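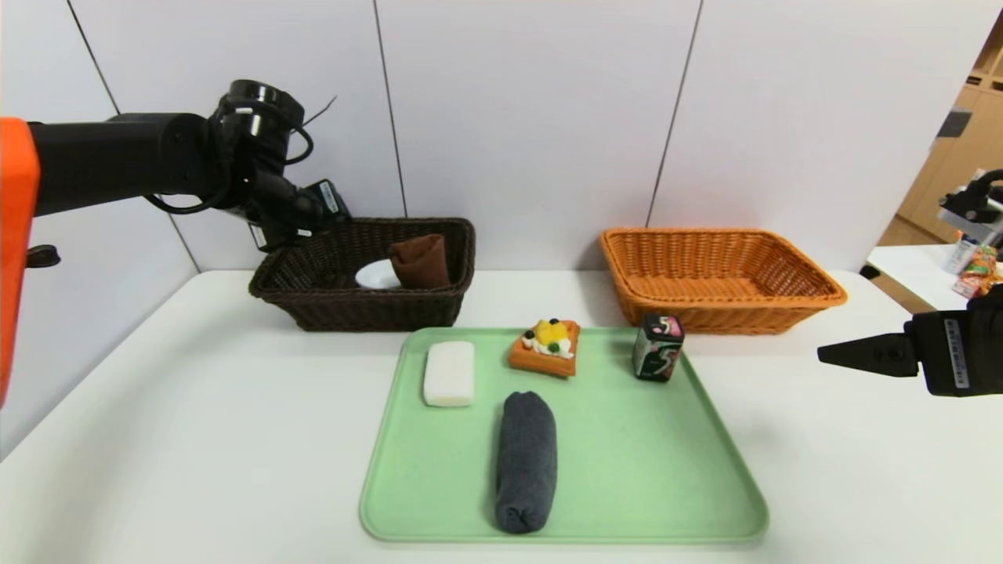 Nilton Ayala wrote to us last winter that he had bought baskets his whole adult life and had never once been told what to put in them. He wanted to know which of his should go by the sink and which by the front door, and whether a tray was really any different from a basket with the sides let down. It was a long letter, and we enjoyed every page of it, and a good part of what follows was first written as a reply to him.

We are Clisine, a small shop and tidying school with a big worktable at the back. We sell wicker baskets, trays and cloths, and we teach people how to use them in ordinary homes, the kind with a kitchen that is also an office and a bathroom shelf that somebody else keeps borrowing. Ornella Farina started the business out of her own hallway closet. She had almost 100 baskets in there by the time her family asked her, very kindly, to find somewhere else for them, and the somewhere else is where we still are.

## What we do all day

Mostly we sort. A class begins with one tray and two baskets, and a handful of things that have no business being together. In the setup at the top of the page you'll see a rolled dark gray towel, a toy waffle with fruit on it and a small green box with a 5 on the front, all sharing a light green tray. Anyone with children will know that mixture. It's what you find on the stairs at nine at night.

Then we ask people to put things away, and we try to keep quiet while they do it (Gianni Bortolotti is the best of us at keeping quiet; Ornella is the worst and says so herself). People sort in all sorts of ways. Some go by room, some go by size, and some put every soft thing together and then stand back and look surprised. We don't correct anybody in the first round. In the second round we ask where each thing will be wanted next, and that usually moves two or three pieces from one basket to the other.

We like using baskets in different colors for this, a dark brown one and an orange one, say. You can call across the room "it's in the orange one" and be understood by a six-year-old or a grandfather. Labels are fine too – we sell them – but they do fall off.

## A few things we believe about cloths and towels

Roll your towels if the shelf is deep, fold them if it's shallow. A folded cloth will stand up on its edge in a basket quite happily if it has something to lean on, and then you can see it without digging. Plates can go in a basket for a trip out to the porch and back, but please don't store them there. Gianni disagrees with us about the plates and has kept his picnic set in wicker for 20 years, so you may take your pick.

Wicker wants a soft brush and a dry day. If a rim comes loose, bring it in and we'll look at it, whether or not you bought it from us.

## Our baskets and where they come from

Most of our stock is woven for us by Shehu, a workshop we have bought from since our second year. The shallow trays come from Koltlow. We keep 54 styles on the shelves, more than we need, and every spring we promise to cut the list down and then someone sends us a sample with a nice flared rim and the list gets longer.

We repaired or rewove 1,387 baskets up to the end of last year. Assunta Amato keeps that tally in a ledger by the register, in pencil, and she did most of the early ones by herself on the back step.

## Classes

- **The One-Tray Hour.** For beginners. One tray, two baskets, and coffee.
- **Kitchen Counters.** Two evenings, with homework in between. Bring a photo of your counter as it is, please, before you clean it for us.
- **Toys and Other People's Things.** Our most talkative class. Children are welcome and tend to be quicker than their parents.
- **Linen Morning.** Folding, rolling and a long discussion of fitted sheets.

Ultan Daly takes the bookings and will answer the phone if he isn't carrying something. The December classes are at our Zultden room, up one flight, and there's an elevator around the side.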